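Benbridge Breakfast Survey: data card

Contents
The file holds 95 household diaries, kept over 15 days in August. Each row is one meal.

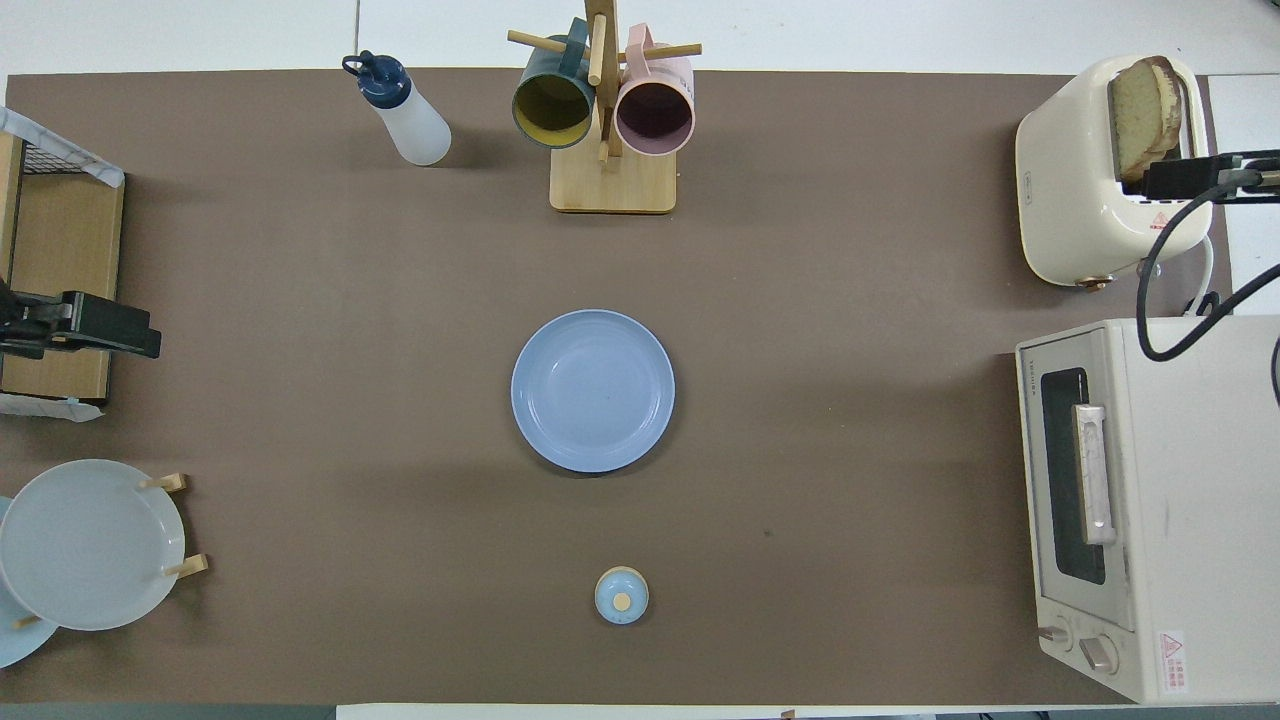

Column names follow the paper diary. "start" is the time people sat down, to the nearest five minutes. "crockery" is free text, so a round light blue plate like the one on the brown mat may be entered as "plate" or "blue plate" — we left both.

Missing values
41 rows have no start time. Toast and bread share one code, 80.
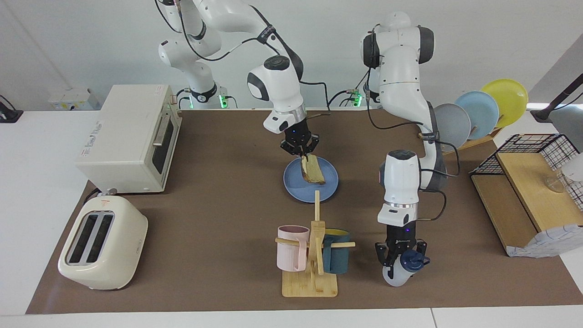 Contact
Roswitha Haberkorn keeps the master copy. Send corrections to Elfriede Mühlbauer by Monday noon.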